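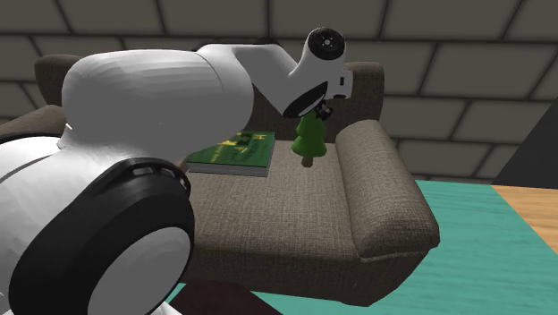 즉시 예약이라는 말, 어디까지 믿을 것인가

2018년 7월 20일

공간 대여 플랫폼 Joster가 이달부터 '즉시 예약' 표시를 도입했다. 호스트의 승인을 기다리지 않고 결제만 하면 예약이 확정된다는 설명이다. 안내 메일에는 "망설임 없는 예약"이라는 문구가 큼직하게 박혀 있었다. 망설임이 없어서 좋은 쪽이 누구인지는 적혀 있지 않았다.

이용 약관부터 읽어 보았다. 즉시 예약으로 확정된 건이라도 호스트는 결제 후 2시간 안에 '운영상의 사유'로 취소할 수 있다. 운영상의 사유가 무엇인지는 정의되어 있지 않다. 고객센터에 문의하니 "호스트가 합리적으로 판단한 경우"라는 답이 왔다. 그렇다면 예전의 승인 대기와 무엇이 다른지 다시 물었는데, 두 번째 질문에는 아직 답이 없다. 달라진 점을 굳이 찾자면 이제는 돈이 먼저 나간다. 카드 결제가 취소되어 한도가 돌아오기까지 며칠이 걸리는지는 카드사마다 다르고, Joster는 그 기간에 대해 책임지지 않는다고 써 두었다.

검색 결과의 정렬도 바뀌었다. 기본값이 '추천순'인데, 즉시 예약을 켠 공간이 위로 올라온다. 호스트 입장에서는 켜지 않을 도리가 없다. 소규모 세미나실 Godwood를 운영하는 메르뱅 데프레(Mervin Després) 씨는 지난 1월 시범 운영 때부터 이 기능을 써 왔다. 그의 말은 이렇다. "끄면 검색에서 안 보입니다. 켜면 단골이 전화로 잡아 둔 시간에 모르는 사람이 들어와요. 그래서 켜 두고 달력을 미리 막아 놓습니다." 이용자가 보는 '예약 마감' 가운데 얼마나 많은 시간이 이런 식으로 막혀 있는지 밖에서는 알 길이 없다.

수용 인원 필터도 미심쩍기는 마찬가지다. Yeoh 홀은 500명까지 가능하다고 표시되는데, 상세 페이지 맨 아래의 좌석 배치표를 열어 보면 의자를 놓을 경우 222석이다. 앞의 숫자는 서 있을 때의 기준이라고 한다. 강연회를 서서 듣게 할 생각이 아니라면 필터에서 나온 숫자는 무시하고 배치표부터 펼쳐 보는 편이 낫다. 배치표가 없는 공간이라면 호스트에게 메시지로 물어 답을 글로 받아 두자. 전화로 들은 숫자는 분쟁이 생겼을 때 쓸 데가 없다.

경쟁사인 Sturnia는 즉시 예약을 진작 시작했고, 취소한 호스트에게 검색 순위 불이익을 준다고 홍보한다. 불이익이 얼마나 되는지, 얼마나 오래 가는지는 공개하지 않는다. 순위 규칙을 공개하면 악용된다는 것이 그쪽 설명인데, 공개하지 않으면 검증도 안 된다. 두 회사 중 어느 쪽이 낫냐는 독자 메일을 몇 통 받았지만 지금으로서는 골라 드릴 근거가 없다.

당장 이번 달에 행사를 잡아야 하는 분들은 결제 전에 취소 규정 화면을 저장해 두시기 바란다. Joster의 규정 페이지에는 수정일이 나오지 않는다. 청소비와 시간 연장 요금도 최종 결제 화면에 가서야 합산되니, 목록에 뜬 시간당 가격만으로 예산을 짜면 곤란해진다. 날짜가 절대 바뀌면 안 되는 행사라면 호스트와 직접 연락해 확인한 다음 결제해도 늦지 않다. 즉시 예약의 '즉시'는 그만큼 줄어들겠지만 말이다.

Joster에서 취소율 자료를 보내 주면 다음 호에 싣겠다. 요청은 해 두었다. 즉시 예약으로 잡았다가 취소당한 경험이 있는 독자는 이 메일에 그대로 회신해 주시면 된다. 예약 내역과 취소 통지 화면이 있으면 함께 보내 주시고, 이름과 연락처는 가려도 괜찮다.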